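# Wrist camera soft at every distance, seam finder faults out during jeans folding

**Nadine Mahasneh**

We run a single-arm folding cell for secondhand clothing, mostly jeans. The arm carries a Vosta wrist camera, fixed focus. Seam detection is the Nimri package, default weights, and the cell controller is a Bemel.

The fault started in November. The seam finder drops below its confidence limit on approach, the controller calls a protective stop, and the arm parks above the garment. On a shift of 1,855 picks we used to see a handful of these. Now the cell stops every 15 minutes or so. Restarting the package clears the fault but it comes back within a few picks.

I suspected the network first and moved the camera to its own switch. No change. I then saved stills from the wrist stream. The first is of a flat gray surface with a pale band below a straight edge. I expected the edge to be crisp and it is not.
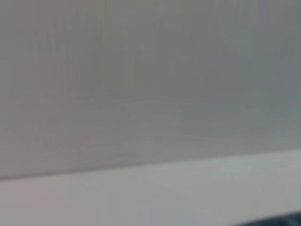
*Wrist camera, gray surface and pale band. Fine vertical streaks across the gray.*

The second is on denim, at close range. 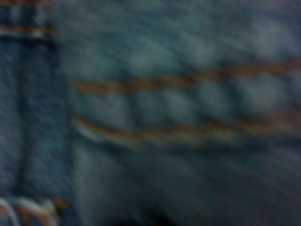 *Wrist camera, close on denim. Orange stitching lines with the puckered band between them.*

The stitching can be made out by eye, but the package will not hold a line on it. The lens has been wiped twice with a dry cloth. Exposure is on auto. Is this the lens, the light, or the detector? I would like to rule out a camera swap before I order one, as the lead time is seven weeks.

**Ayman Shboul**

Two separate things, I think.

The blur is uniform across the gray still, corners included. A smear on the glass usually gives a patch or a haze with a direction to it. Uniform softness suggests focus, so check whether the lens barrel has backed out of its thread. On fixed-focus modules the barrel is held with a drop of threadlocker, and a few months of fast wrist moves can break it loose.

1. Put the arm in maintenance mode and lock out the drive power. Do not reach in on a protective stop alone.
2. Try the barrel with two fingers. It should not turn.
3. If it turns, tape a printed target at your working distance and adjust until the lines are sharpest.
4. Mark barrel and housing with a paint pen, then apply fresh threadlocker. Low strength is enough.
5. Redo the hand-eye calibration. Changing focus shifts the effective focal length slightly, and the old calibration will put your grasps off by a few millimeters.

The vertical streaks are a different matter. They could be sensor column noise from high gain, in which case auto exposure is part of the trouble. Fix the exposure, cap the gain, and compare a still on the same surface.

Also, please don't lower the confidence limit to keep the cell running. That stop is there so the fingers don't close on the wrong part of the garment.

**Randa Zoubi**

had the same with a Siltton gripper, was the cable. swap the cable

**Nisreen Twal**

A cable fault on a digital stream normally shows up as dropped or torn frames. I would not expect it to soften an edge.

One addition to Ayman's list. Look up the minimum working distance for your lens before touching the barrel. The denim still is very close, and a fixed-focus lens may be soft there even when it is healthy. If a target at the rated distance comes out sharp, leave the barrel alone and raise the approach height at which the seam finder is triggered. Ours runs at the top of the approach, and the last part of the move is done without vision.

**Nadine Mahasneh**

Barrel turns freely, close to a quarter turn with no resistance. Target is printed and the cell is locked out until the morning shift. Will post the calibration residuals once it has been refocused.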